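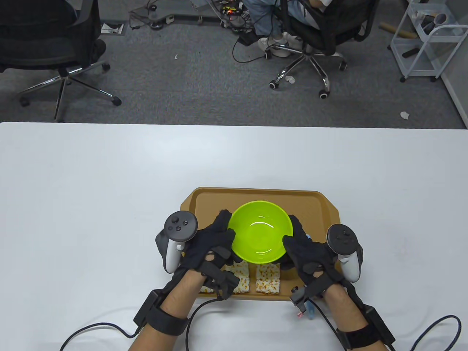
Tallance Contestant Lockout System

The Tallance is a contestant lockout and scoring system for television game shows, touring quiz productions and school or college tournaments. It records which player pressed first, locks out the remaining players, signals the host and passes the result to the studio graphics computer. The system is built by Clavum and has replaced the earlier Grendell desk unit, which is no longer sold but is still supported.

Each system is supplied with a host console, a judge's console, a base unit and handheld signaling buttons for up to 40 players. Buttons may be assigned to individual players or grouped into teams. Assignments are stored in the base unit and are kept when the power is switched off.

Lockout and early press penalty

The base unit can be set to open the buttons automatically or to wait for the judge. In judge mode, a player who presses before the host has finished reading is held out for a short penalty period. The period is set from the judge's console and applies equally to all positions. The enable lights on either side of the game board are driven from the same signal, so that players and home viewers receive the cue together.

Productions that do not use a penalty may turn the feature off in the setup menu. Turning it off does not affect the order in which presses are recorded.

Scoring

Scores are entered at the judge's console as right, wrong or no ruling. A ruling may be reversed at any point before the round is closed, and the corrected score is sent to the podium displays and the graphics computer at the same time. Reversals are marked in the game log with the time of the change and the position of the operator who made it.

Wager rounds are supported. Wagers may be typed by the operator or taken from a podium tablet, where one is fitted. The system will not accept a wager larger than the player's current score unless the producer has set a minimum stake for the show.

Game log

A full record of each game is written to the base unit and to a removable card. The log is intended for use by the standards and practices department and can be printed or exported as a text file. A base unit holds 206 complete games before the oldest record must be cleared. Clearing requires the supervisor key.

What is included

Base unit with power supply and rack ears
Host console
Judge's console
Signaling buttons, in the quantity ordered
5 podium displays
Supervisor keys, 2 per system
Printed operator's guide

Podium shells, enable lights and tablets are ordered separately. Cable lengths should be stated at the time of order.

Installation and training

Systems ordered for permanent studio use are installed by Clavum staff. The work is planned with the production's technical manager and normally takes almost 7 hours, including a full rehearsal with stand-in players. Operator training is given on site by Lesego Hendricks or Nam-gil Jeon. Touring productions may send operators to the Workneh training room, where courses are held each October.

Rental

The Tallance may be rented by the taping block. Rental systems are tested before dispatch and again on return, and the test sheet is sent with the equipment. Customers are asked to export any game logs they wish to keep, as the records are erased when the system is checked in.

Sales inquiries should be addressed to Salamatu Uzor. Questions about rental and repair, including repair of Grendell units, should be addressed to Babatunde Idahosa.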